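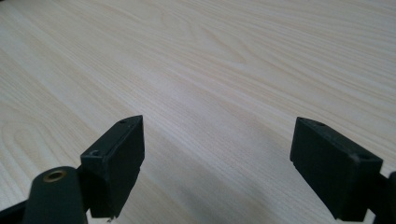
Pale tabletop, grain running on the diagonal

Workshop notebook, July, started 7.40 in the morning

Subject today is the hide glue, second batch, for the chairs from the Stoltby hall. The first batch was too weak and I wrote already why I think so: I let it stand too long on the heat in the afternoon and it went above 70 degrees, maybe more than once. The thermometer was in the water and not in the glue. This time it is in the glue pot itself.

Recipe as before. One part dry granules, 2 parts cold water by weight, soaked overnight in the cupboard. In the morning the granules were swollen and soft through, no hard centre when I pressed one with the nail. Warmed slowly in the water bath to 60. It took longer than I expected, the workshop was only 14 degrees when I came in. I skimmed the foam off one time and then left it alone.

Test joints: offcuts of beech, planed the same morning, rubbed joint without clamps. Two sets. Set A with the wood at room temperature, set B with the wood warmed for 20 minutes near the heater. I could already feel the difference with the hands. In set A the glue began to gel before I had the pieces in position, and I had to scrape two of them and start again. Set B did grab nicely and I could still move it a little.

Granules are from the Ilonholm bag, lot 718. The Kruger bag is finished, only dust in the bottom, please do not use it for joints. It can go for sizing the end grain if somebody wants.

About the chairs. The front rails are in better condition than I thought in June. Old glue came away with warm water and a stiff brush, but on the back legs somebody has used a white glue in an earlier repair and this does not let go. I tried vinegar, warm, on one tenon and left it under a wet cloth. After lunch it was softer on the surface, still hard inside the mortise. I will repeat it tomorrow and not use the chisel before then.

The Cilville people asked again for a price. I said about 3,000 for the whole set, without the seats. Caning is separate and I do not want to promise it before winter.

Questions for myself:
Does the warm wood matter more than the glue temperature? I changed both from the first batch, so I cannot say. Should do a third set with cold wood and a heated room.
How many times can the same pot be warmed again? I have written the times on the lid with pencil.

4.15 pm, glue pot off, rest of the glue in the fridge with the lid closed. Test joints stay on the upper shelf until tomorrow, please do not move them.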